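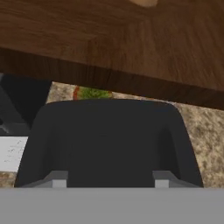
Masking the gripper out of the wrist camera in Kwofie

If you run a wrist camera in the Kwofie kitchens, the gripper takes up a good part of every image. The stock segmenter tries to label it anyway, and the planner then treats it as an obstacle sitting on the counter. The fix is a static mask, applied before segmentation. You'll need Kwofie with the Jirkier plug-in installed, plus a working arm config.

Step 1. Get a clean silhouette

Open the arm in an empty world with no kitchen loaded. Set the background to flat magenta and close the fingers. Render from the wrist camera and save the result. Open the fingers fully, render again, then do it once more at half travel. You should have three renders. Threshold each one against the background colour and take the union.

If you skip the half-travel render, the linkage pokes outside the mask during a slow close. Fikri Hidayat found this one the hard way and lost a Wednesday to it.

Step 2. Grow the mask

Dilate the union by 8 pixels. We started with 2 and kept getting a thin rim of false points wherever a dark finger sat against a dark cabinet. Past 8 you start losing the counter just ahead of the fingertips, and the grasp scorer needs that.

Step 3. Wire it in

In the perception block of your config, set mask_source to the file you saved and mask_stage to pre. The default is post, and with post the segmenter still sees the gripper and can merge it with whatever is behind it. Restart the perception node. A reload won't pick up the change.

Step 4. Check against the side camera 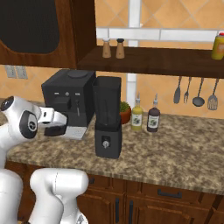
The mask only applies to the wrist stream, so the side camera needs a different approach. There the arm moves through the view and a fixed mask is useless. Use the joint states to project the arm meshes into the side view and drop those pixels each cycle. Pick a pose where the overlap is hard to ignore, such as the gripper in front of the lower left of the coffee machine. Turn on the point overlay and look at the machine's front face. Points belonging to the gripper should be gone, while the knob and the two white buttons keep theirs.

If the projected arm is shifted sideways, your camera extrinsics are stale. Rerun the calibration script before touching anything else.

Troubleshooting

Planner still reports a collision at the start pose: delete the cached voxel map. It survives a restart.

Mask looks mirrored: Lok-yiu Pan's export script flips the image by default. Pass the no-flip option.

Mask is the right shape but too small: you rendered at one resolution and are running at another. Render again at the size you run. Scaling the file leaves soft grey edges, and the loader reads anything above zero as masked.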